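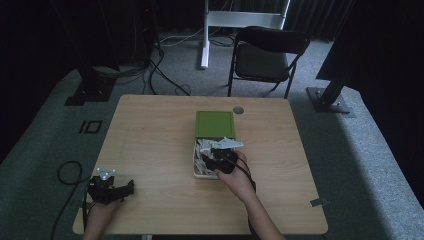 ## 12월, Palma Z축 리밋 오작동 계속

오전 9시 40분. 어제 밤에 걸어 둔 포켓 가공이 또 1788번째 줄에서 멈춰 있음. 알람 312, 하드 리밋. Z는 스위치에서 한참 아래에 있었으니 기계가 천장에 부딪혔다고 주장하는 셈인데, 본인이 그렇다니 일단 기록해 둔다.

지난번 멈춘 줄 번호는 적어 두지 않았음. 적어 두자고 한 사람은 나고, 안 적은 사람도 나다.

### 확인한 것

- 1788줄 내용은 평범한 G1. 포켓 모서리에서 X 방향으로 빠져나가는 이송이고 Z 이동은 없음.
- 스핀들 끄고 같은 파일을 공중에서 돌림: 끝까지 감.
- 스핀들 켜고 공중에서: 첫 번째는 끝까지, 두 번째는 중간에 312.
- 스핀들만 켜고 축은 정지: 커피 한 잔 마시는 동안 아무 일 없음. 커피를 다 마시고 조그를 건드리자마자 312.

축 움직임과 스핀들이 둘 다 있어야 난다는 뜻 같음. 케이블 체인이 의심스러워서 Z 리밋 선을 따라가 봤더니 체인 안에서 스핀들 전원선과 나란히 묶여 있다. 케이블 타이 간격이 아주 고르다. 누가 했는지 정성이 대단한데, 필체가 내 필체다.

### Nosis 보드 쪽

입력 필터 파라미터가 2102. 출고값이 0이고 우리 것도 0이었음. 매뉴얼에는 "환경에 따라 적절히 조정"이라고만 나온다. 단위가 없다. Derness 설정 화면에는 ms라고 뜨는데 보드 펌웨어 노트에는 샘플 수라고 되어 있어서, 둘 중 하나는 틀렸거나 둘 다 맞는 세계가 어딘가 있거나.

2로 올려 봄. 호밍은 정상이고, 터치 위치도 다이얼 게이지로는 차이를 못 느끼겠음. 스핀들 켜고 공중 가공을 다시 돌리니 이번에는 끝까지 갔다. 한 번 성공한 걸로 만세 부르다가 지난주에 소재 한 장 날린 전적이 있으므로 만세는 보류.

더 올릴까 하다가 관뒀다. 필터를 계속 키우면 알람은 확실히 없어진다. 리밋 스위치도 같이 없어지는 거나 마찬가지라서 그렇지.

### 배선

오후에 체인 열고 작업.

1. Z 리밋 선을 빼서 체인 바깥쪽 칸으로 옮김. 칸막이가 하나 모자라 Y쪽에서 빌려 옴. Y에는 미안.
2. 실드는 보드 쪽 한 군데만 접지. 기존에는 양쪽 다 물려 있었음.
3. 스핀들 케이블 실드를 인버터 접지 단자에 다시 체결. 나사가 손으로 돌아갔다. 이걸 먼저 봤어야 했다.
4. 스위치는 아직 NO 배선 그대로. NC로 바꾸려면 2심 선을 브라켓까지 새로 당겨야 해서 내일로 미룸.

3번 때문에 이제 뭐가 원인이었는지 구분이 안 된다. 하나씩 바꾸고 하나씩 시험하자고 벽에 써 붙여 놓은 작업실에서 한 번에 세 개를 바꿨다. Roos Mulder가 지나가면서 그 종이를 한참 읽고 갔다. 말은 안 했음.

### 전원

Lokham 24 V 전원도 의심해 봤는데 스핀들 기동 순간에도 테스터로는 출렁임이 안 보임. 테스터로 안 보이는 건 당연하고, 오실로스코프 프로브는 둘 다 클립이 부러져 있다. 새로 주문 넣었음. 그때까지 Lokham은 무죄 추정.

### 오후 5시 20분

같은 포켓 파일, MDF 자투리, 스핀들 켜고 실제 가공. 1788줄 통과. 그 줄 지날 때 비상정지에 손 올리고 서 있었는데 결국 쓸 일은 없었다. 끝까지 완료, 바닥면에 Y 방향 단차가 살짝 만져지는데 이건 트램 문제라 별건.

### 남은 것

- 2102를 0으로 되돌리고 같은 파일 재시험. 여기서도 안 멈추면 원인은 배선 쪽.
- NO → NC 변경. 미룬 지 오래됐음.
- Derness에 알람 발생 시 줄 번호 자동 저장 옵션이 있다고 Roos가 알려 줌. 켜기. 있는 줄 몰랐다고 했더니 설정 첫 페이지라고 함.
- Y 체인 칸막이 돌려놓기
- 트램 다시 보기, 스핀들 마운트 아래쪽 볼트부터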